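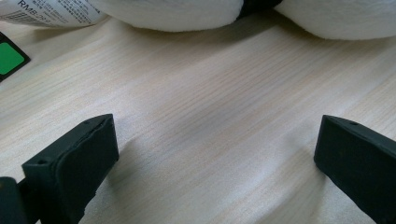

Preguntas frecuentes sobre tableros y encimeras Oltton

¿Qué medidas se pueden pedir?
Los tableros se sirven en 100 y 200 cm de largo. El grosor es siempre de 18 mm. Si necesita otra medida, indíquelo en el campo de observaciones del pedido y le enviaremos presupuesto aparte.

¿Hacen cortes en ángulo?
Sí, en el taller de Cendia. No hacemos cortes curvos ni huecos para fregadero.

¿Cuánto tarda el envío?
Los tableros sin cortar salen del almacén en 3 días laborables. Con corte a medida el plazo depende del taller y se confirma por correo. En julio el taller cierra dos semanas y los pedidos se acumulan.

¿Qué acabado lleva la serie Nugroho?
Se entrega lijada y sin tratar. Hay que aplicar aceite o barniz por las dos caras antes de montarla. Si solo se trata la cara vista, el tablero puede curvarse.

¿Y la serie Mukness?
Viene aceitada de fábrica. Recomendamos repetir el aceite una vez al año, y con más frecuencia junto al fregadero.

¿Cómo se limpia?
Con un paño húmedo y jabón neutro. No use lejía, amoníaco ni estropajos metálicos. Seque los charcos cuanto antes.

¿Se puede apoyar una olla caliente?
No. Utilice siempre un salvamanteles.

Me ha llegado con un golpe, ¿qué hago?
Anótelo en el albarán del transportista y envíenos fotos del embalaje y del daño el mismo día de la entrega. No corte ni monte el tablero hasta recibir respuesta.

¿Admiten devoluciones?
De los tableros enteros y sin usar, sí. Los cortados a medida no se pueden devolver salvo error nuestro.

¿Dónde pido una muestra?
En el formulario de contacto, indicando serie y tono. Las muestras no se cobran; el envío sí.

Última actualización: 4 nov 2020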